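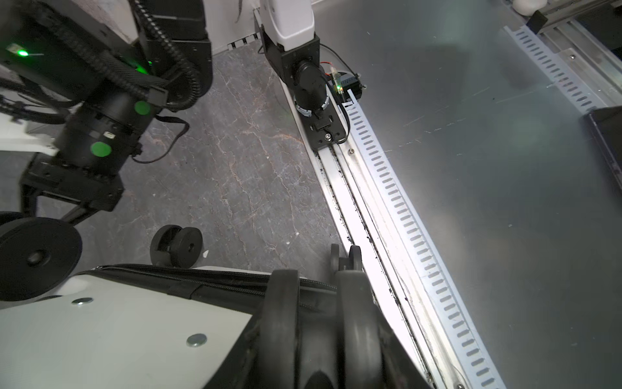
Black arm with braided cable sleeve and green stickers

The Odberg Reading Journal
By Njoroge Kinyua
Hardcover, 76 book entries, $30
In stock

I made the first Odberg for myself, in January, after I bought a novel I'd already read (I got as far as chapter nine before I noticed!). I'd been keeping notes on my phone for years and never once looked at them again. So I ruled up a notebook by hand, filled it, ruled up another one, and then my sister wanted one, and then her whole book group did, and now I have a page on the internet with a cart button on it.

There's room for 76 books. Each one gets a full spread: title, author, where you got it and who told you to read it on the left, and then the whole right-hand page is yours. No star ratings. I tried them in the early version and I gave everything a four, so out they went. If you want stars, draw them in the margin, plenty of people do.

At the back you'll find a lending list, which I think is my favorite part. Book, borrower, date out, date back. I've gotten three memoirs and a very fat history of salt back thanks to mine. There's also a page for books you gave up on, with a line for the page number where you quit.

The paper is cream and takes a fountain pen well, though a really wet nib will show a bit on the other side. It opens flat after you've bent it back a few times, so don't be shy with it. Two ribbons, one for where you're writing and one for the lending list.

Covers
Siria: dark red cloth
Bondico: gray cloth
Leclerc: green cloth, back in stock as of Wednesday, September 30, 2026

All three are the same inside. Leclerc sold out fast last time and I only ordered a small batch again, so if green's your color I'd go ahead and grab it.

Size
A little bigger than a paperback, 9 inches tall. It fits upright on a normal shelf next to the books you're writing about.

Shipping
I pack these myself on Mondays and they go out the next day. If it's a gift, tell me in the order notes and I'll leave the price off the slip. I can write a name on the first page too, but check your spelling, please, I copy exactly what you type.

Returns
Send it back within 30 days if you haven't written in it. Crushed corners in the mail are on me, just email a photo and I'll send another one.

Goes well with: Odberg pencil loop, Odberg refill lending list (pack of two)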